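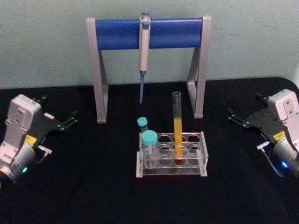
Two-arm bench at Chisholm, with the pipette stand and tube rack between the grippers.

Equipment Planner, Lab Automation (full time, Chisholm)

Zukach is hiring someone to plan what we buy next for our robot benches. You would own the equipment list, the budget behind it, and the long conversation with the people at the bench about what they need and when. We love this work and want a colleague who gets excited about spare parts lists!

The Chisholm lab teaches two-arm robots to handle everyday liquid work with ordinary glass tubes, capped tubes and manual pipettes. Next year we want to add 2 more benches at our Rilano site, and the plan for them is still mostly a spreadsheet with a lot of yellow cells. Your first big job is to turn it into something we can order from.

What you'll do
Build the yearly equipment budget, from arms and grippers down to racks and caps.
Collect quotes, compare service terms and keep track of lead times.
Set reorder levels for consumables. The current list has 29 lines and it needs a good cleanup.
Sit in on bench sessions so you know what each item is for before you price it.
Approve small purchases up to $3000 on your own, and write the case for anything bigger.

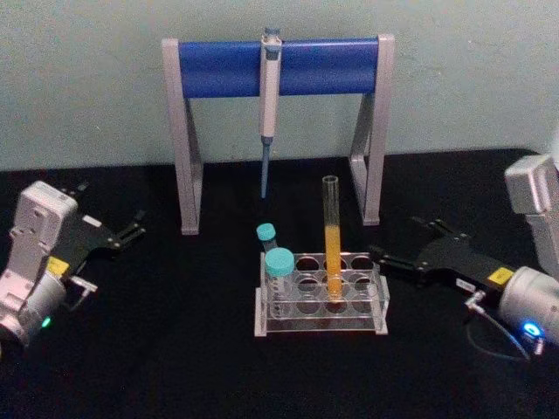
A lot of the planning comes down to small things. A stand that puts the pipette within reach of both arms saves hours of setup — so does a rack that takes more than one size of tube. We'd like you to notice those details and bring them into the purchase plan early, while there's still room to change the order.

What we're looking for
Experience buying or budgeting for a lab, a workshop or a small production line.
Comfort with spreadsheets and with asking suppliers blunt questions.
Clear writing. Your plans will be read by engineers, bench staff and finance.
No robotics degree needed. If you've worked with motors, grippers or controllers, tell us about it.

You'll share an office with the Matier project team, a few steps from the benches. Hours are flexible, with a short planning call at 9:30 a.m.

To apply, send a resume and one page about a purchase you planned, including anything you'd do differently now. Please put job number 1794 in the subject line. We're reading applications through February and would be glad to hear from you.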